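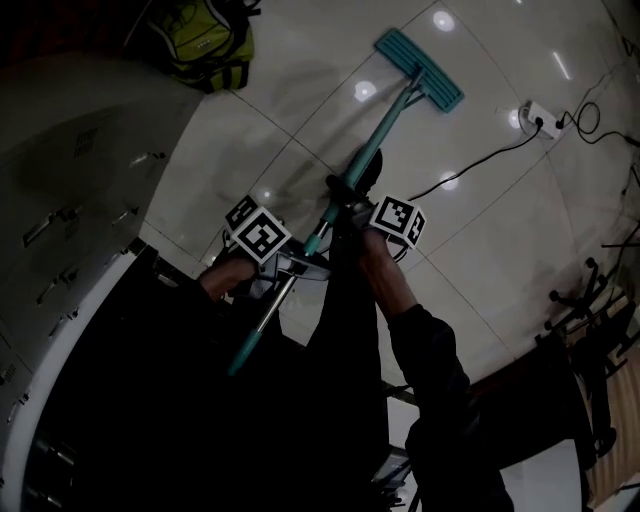 Flastley open day — who went?

marigold_jo
Oct 20, 2024
Just home from the open day at Flastley and my feet are killing me, but what a nice afternoon! They let you try the hand-held grippers on a mop, and I must have stayed 20 minutes. Pankaj Kandpal was so patient with all of us.

tedbrunner
Glad you liked it. I was a little let down, to be fair. I drove 50 miles to see robots and mostly saw people mopping.

marigold_jo
Oh, but the mopping was my favorite part! You can't get your fingers around the pole the way you're used to, so you have to think about every turn of the wrist. My husband had a go too and wouldn't give it back.

lowell_k
With Ted on this one. The Brada demo in August had an arm running all day.

tedbrunner
Missed that, darn it.

pennywhistle
I liked the talk about the marker cubes — I finally understand what those square patterns are for. Does anybody know if they're doing another one in spring? My sister would love it.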